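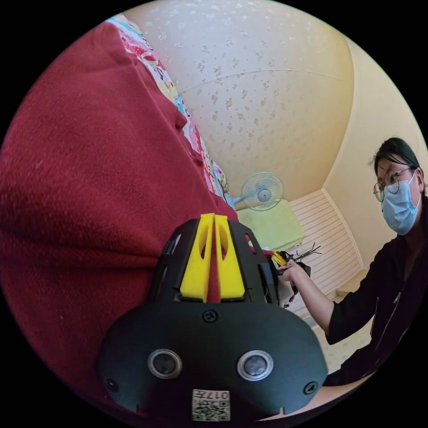

Red fleece again. Every "how to fold your blankets" guide I've read this month uses a thin cotton sheet for the demo. Try it with fleece and get back to me.

The Spanos method says 3 folds and you're done. I tried it on a dark red throw. Three folds gives you a pillow. A big, sulky pillow that won't fit on any shelf I own.

Corentin Aubert swears by rolling. Fine, but a roll of fleece opens itself up by dinner unless you tie it, and then you're storing string too.

Also not sold on the $17 Desholm storage bags. You save a few inches and then you can't tell which blanket is which.

Patterned quilts are a separate problem. Fold with the cartoon side in and it looks like every other bundle in the closet. Fold it out and the border is what fades first. Pick one, I guess.

What I do now: in half, in half again, over the rail at the foot of the bed. Sandrine Marty says that's not folding. It's May, I'm putting them away in the closet next week anyway.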